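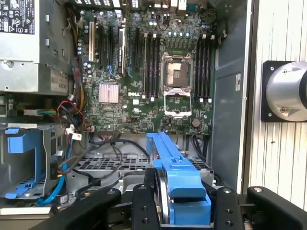

Dell tower with the side panel off, 685W power supply at upper left

Wolf on the F, and a concert in August
Strings Forum - 638 views

altoclefannie
Hello everyone, and sorry in advance for the length, I never could write a short post. My viola has a wolf on the F up the C string, and it has gotten bad enough that I'm dreading the very piece I was most looking forward to. My friend Sidra Magsi (violin, and a far steadier player than I am) and I play together as the Dimance Duo, which sounds grander than two women in a spare bedroom, and we've been asked to do half a program at the church hall in Nitthorpe in August. There's a long slow variation in the middle where I have to sit on that F for what feels like a week, and it growls and stutters the whole way through.

The viola is a Loureiro, a nice big one with a lovely dark bottom end, and I've had it 12 years. I paid $3,000 for it and I don't want to part with it. I've tried squeezing the lower bout with my knee like the cellists do, and you can imagine how that went. Is there anything I can do at home before I go spending money at the shop?

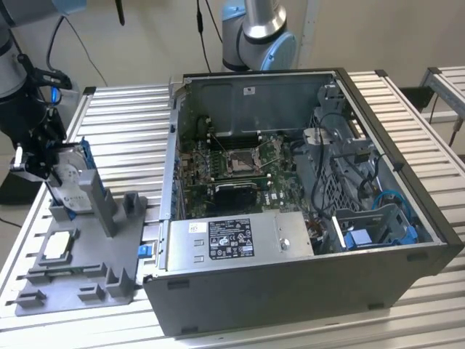 Setup, Strings & Repair

peg_and_scroll
Welcome to the club, Annie! Every big viola I've ever loved had a wolf in it somewhere. Try one of those little brass tube eliminators on the C string, below the bridge, and slide it along a tiny bit at a time while you play the note. You're listening for the spot where the stutter smooths out. Mine took a whole evening and a pot of tea, and the difference between the good spot and the useless one was hardly the width of a pencil line. Tighten it gently once you find the place.

Also, what strings are on it? A heavy C can make things a good deal worse. I went to a lighter gauge and lost a little growl, but I'd take that trade again.

bratscheBen
I'm going to disagree with Peg here, in a friendly way I hope. I've had those tubes on two instruments and both times they took the life out of the notes on either side. The wolf got quieter and so did everything else. I'd have the soundpost looked at first. If it has been 12 years and the post has never been touched, it may well be a touch short by now, and no gadget on the string is going to fix that.

peg_and_scroll
Well, the post is certainly worth checking, Ben, but a tube costs less than lunch and you can take it right back off again. A post adjustment can wander all over the place before it gets better. I had one that took three visits and I ended up close to where I started.
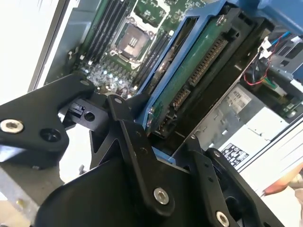

Can I move the soundpost myself if I'm careful?
Please leave that to a luthier, because it's easy to dent the inside of the top or knock the post over, and then you have a repair bill on top of the wolf.

altoclefannie
Thank you both, and point taken, I'll keep my hands out of it. The strings are a mixed set and the C is the heavy gauge, so Peg may be onto something there. I've got a lighter one in the case that I bought by mistake and never sent back.

Aníbal Cunha
Good evening all. I coach chamber groups at the Kokside summer course and this comes up every year, so let me put in a word for the bow arm before anything gets bought or moved. A wolf likes a slow, light bow out over the fingerboard. Play that long F a little closer to the bridge with more weight and a steadier speed, and start the note cleanly, and very often it will settle. You could also try it up on the G string if the phrase allows, although

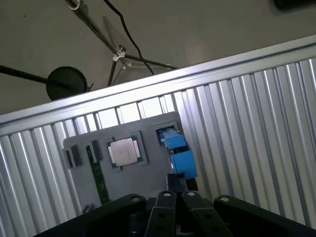
I know the color changes, and in a slow variation you may not want that. What I wouldn't do is narrow the vibrato out of fear. Students do this all the time, they feel the wolf coming and everything in the left hand freezes, and then it is worse.

bratscheBen
I agree with all of that, except that the G string on a big viola up there can have the same wolf in it. Mine does. Worth testing before you rewrite all your fingerings.

altoclefannie
Tried it just now, and Ben is right, it's there on the G too, only meeker. More weight near the bridge helped a lot though! Sidra could hear it over the phone. I'll put the lighter C on tonight, give it a few days to stretch, and order a tube if it's still grumbling.

peg_and_scroll
Wonderful. Let us know which spot works if you do get the tube, and what else is on the program, I'm nosy.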